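The Case for Keeping Floors

The Ratley Trust has been asked by several owners in the Isena district whether old floors should be replaced when a building is let to new tenants. Our position is that a sound floor should stay. It is the largest surface in most rooms, and the one that wears hardest, yet it is often the first thing written off in a budget.

Replacement is usually defended on grounds of cost. The quotation for the Zesgate reading room put repair at 198 dollars a square yard, and the owner judged this too high. The figure for a new floor left out removal, disposal and the five weeks of closure that followed.

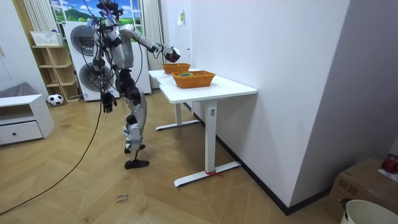 Pattern also deserves more weight than it is given. Plain boards can be matched by most suppliers, but patterned work depends on its layout and on the skill of whoever set it out. A light wooden herringbone floor sits well under a plain white desk and asks for little else in the way of decoration. Once such a floor is covered with carpet – even for a short lease – glue and tacks may do more harm than years of foot traffic.

We therefore ask the district to require a written survey before any floor is removed. The survey should be made by a person with no interest in the sale of new materials. Comments on this proposal will be received through the end of February.

Kaiwen Liao
For the Ratley Trust
27 January 2005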